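抽屉已经到底了，机器人还在拉：浴室工位一次过拉故障的复盘

6月　讲稿备注：Jasmina Radonjić

开场（先别放片子）

大家好，我在 Vumusow 做现场测试，今天讲六月份出的一个故障。没有人受伤，设备修完也还在用。讲它的原因是同一段程序别的组也在跑，上次内部会以后有好几个人来问我细节，我干脆整理了一遍。

先交代几个名字。Binberg 是我们做家居任务的那套测试房，这次用的是浴室。Stan 是机器人，大家应该都见过。Arkance 是控制拉抽屉这一步的模块，由 Damir Đorđević 那边维护。下面我说“模块”就是指 Arkance。

任务本身很简单：走到洗手台柜子前，找到抽屉，拉开，看一眼里面，再推回去。抽屉里什么都不放，这一轮只测开合。计划跑15次，到第5次出事，后面10次取消。

（这里停一下，问问有谁的组也在用拉抽屉这段程序。）

场地

浴室不大，一边是玻璃淋浴间，一边是深色的石纹墙，地面是浅色大块砖，反光很重。灯一开，地上有亮斑，机器人自己的影子也映在砖上。做视觉的同事看到这种地面都会皱眉头，不过前四次导航都没问题，定位误差在正常范围里。
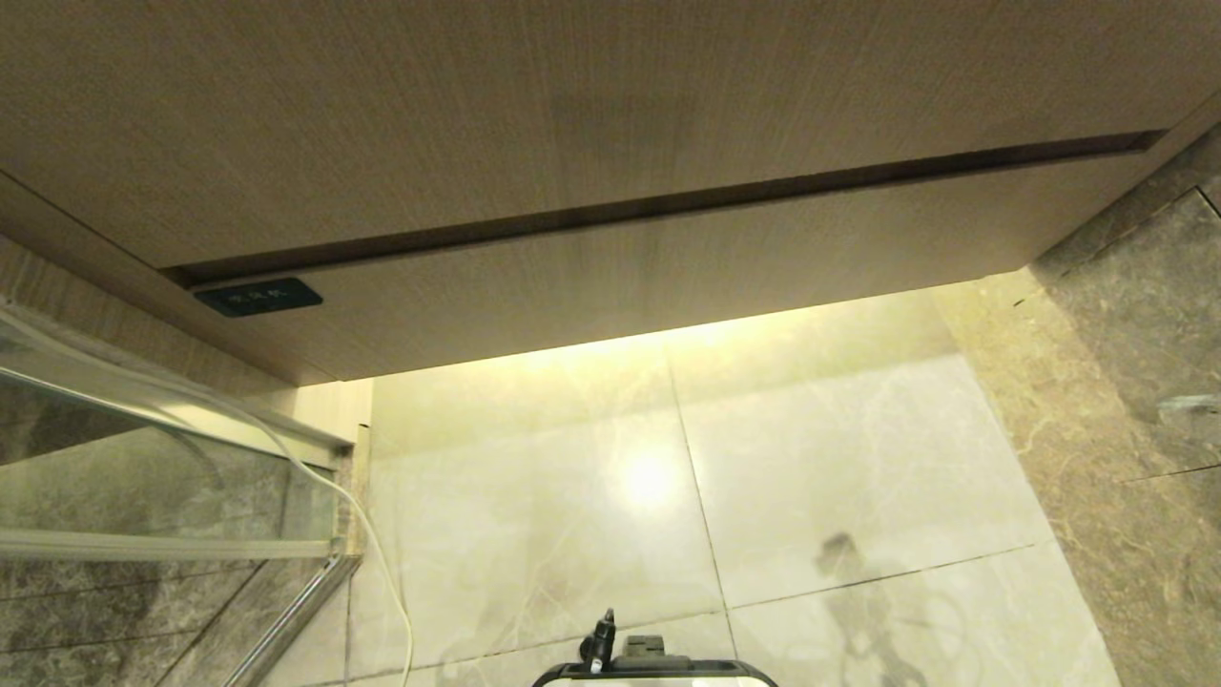

机器人靠近柜子以后，底盘先停稳，手去抓抽屉面板，然后手和底盘一起往后退。之所以让底盘参与，是因为这个抽屉行程长，单靠手臂拉到一半姿态就很别扭了。底盘一退，拉力就不小，这一点后面会用到。

出事的经过

按日志讲，时间从手抓住面板开始算。

抓住，开始退，拉力平稳，和前四次没有区别。抽屉走到底，滑轨碰到限位，拉力开始往上升。正常情况下模块看到拉力上升，就发停止，底盘刹住，手松开。

这一次，停止指令晚了900毫秒。

900毫秒听起来不长，可是底盘在退，手还抓着。抽屉被拉过限位44毫米，右侧滑轨脱开，面板往下斜，机器人的重心跟着往前带了一下。Ha-rang Ra 当时站在门口，手里拿着急停，她看见面板歪了就按下去了。从日志看，她按的时候模块的停止指令已经到了，两个几乎叠在一起。不过现场谁也不知道指令已经到了，按是对的。

（备注：有人会问为什么不早点按。答：人看到面板歪，就已经是过拉之后了，前面的阶段从外面看和正常拉抽屉一样。）

第一个问题：视觉认为抽屉没开完

模块判断“开到底”用两个条件，一个是视觉量出来的开度，一个是拉力。视觉说没到底，拉力门限就会放宽，怕的是抽屉涩、卡一下就误停。这个设计以前救过我们好多次，老柜子的抽屉确实会卡。

问题出在抽屉里面那个小盒子。它在抽屉靠后的位置，盒底比周围亮很多，深度图在那一块基本是空的。开度算法找的是抽屉后沿，后沿附近一大片没有深度，它就拿小盒子的前壁当了后沿，开度少算了一截。
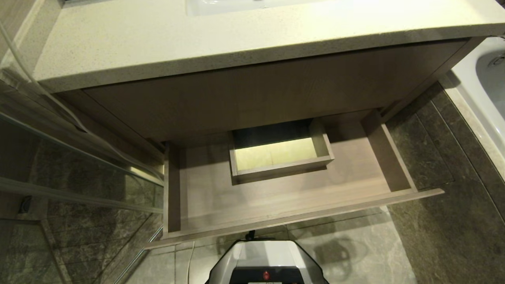 第二个问题：消息排队

拉力数据和视频走同一条网络。第5次跑的时候，Mimoza Karagiannis 在隔壁房间打开了远程画面，想看地面反光，视频流变成了两路。拉力消息没有丢，只是排在后面，模块拿到的是旧数据。它按旧数据判断，一切正常，继续退。

我想强调一下，Mimoza 打开画面没有违反任何规定，我们的操作单上根本没写这一条。现在写上了。

还有一点比较难堪：消息里本来就带时间戳，模块从来不看。Damir 说当初写的时候两边都在同一台机器上跑，没有延迟，检查时间戳显得多余，后来拆到两台机器上，没有人回头改。

第三个问题：线

这一条和过拉没有直接关系，是复盘时候翻出来的。测试期间柜子前面的地上有线，底盘后退的方向正好会经过。这次没有压到，下次不一定。急停以后我们把机器人往后推，轮子离线很近，Vesela Yordanov 用脚把线拨开才推过去。用脚拨线这个动作，说实话也不应该有，当时机器人的电机还没有断电。

所以检查的时候要低头看看地面，不要光看抽屉。线、接头、随手放下的东西，都算障碍物。抽屉开着的时候，面板下面那块地方从正前方很难看清，要走到侧面去看。 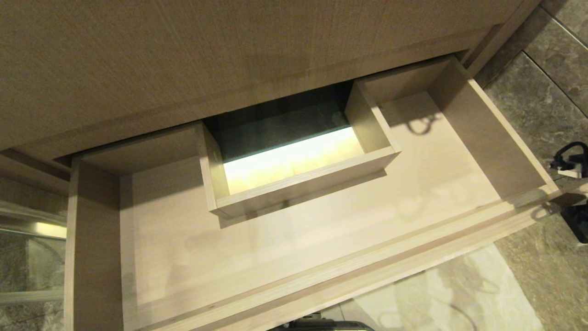
改了什么

1. 模块收到的拉力数据如果过期，立刻停底盘，手保持不动，等人确认。不再接着退。

2. 拉力门限设了硬上限，视觉说什么都不能放宽过这个上限。代价是遇到涩的抽屉会误停，我们接受。

3. 底盘后退的总距离有限制，按柜子的行程提前填好。没有填就不许开始。

4. 拉力数据和视频分开走。这一条做完之前，测试期间不开第二路画面。

5. 开度算法在深度缺失太多时返回“不知道”，以前它一定会给一个数。Damir 这边还在改，测试房里先靠第2条顶着。

6. 每次开跑前收线，收不了的固定在机器人不经过的一侧。拨线、扶抽屉之前先断电机电源，这一步由拿急停的人喊口令。

还没解决的

小盒子那个位置的亮度我们试过换灯、调曝光，效果时好时坏。换了灯以后地面反光又变了，导航那边要重新看。目前的做法是拉开之前先记下面板的位置，用面板走了多远来算开度，不去找后沿。这个办法在浴室里可以用，厨房那种面板被手挡住的抽屉还没有试。

急停以后机器人该不该松手，内部也有分歧。松手，歪着的面板可能砸到脚；不松手，人没法把机器人推开。Ha-rang 倾向于不松，我倾向于看重量。这个问题今天不打算定，大家有实际经验的话散会后找我，我更想听出过事的例子。

（如果时间不够，跳过上面这一节，直接提问。滑轨脱开的那段日志曲线在附页里，有人要再放。）

读者留言

搬砖的阿远：时间戳那条太真实了。我们也是从一台机器拆成两台，拆完谁都没想到消息会变旧。回去查了一下，一样没看时间戳。

Vesela Yordanov：补充一下，拨线那件事之后我自己加了一条，进机器人活动范围之前先看电源灯，不靠别人告诉我。

小满：请问后退距离限制是按柜子一个个填的吗？我们这边柜子几十种，填不过来。

Jasmina Radonjić 回复 小满：目前是一个个填。型号多的话可以先按最短的行程填，抽屉会开不满，但是不会过拉。

路过的木工：柜子的角度说一句，滑轨脱开过一次的，装回去以后限位最好换新的，变形了肉眼看不出来。

联系：Vumusow 现场测试组　|　版权所有，转载请注明出处　|　返回顶部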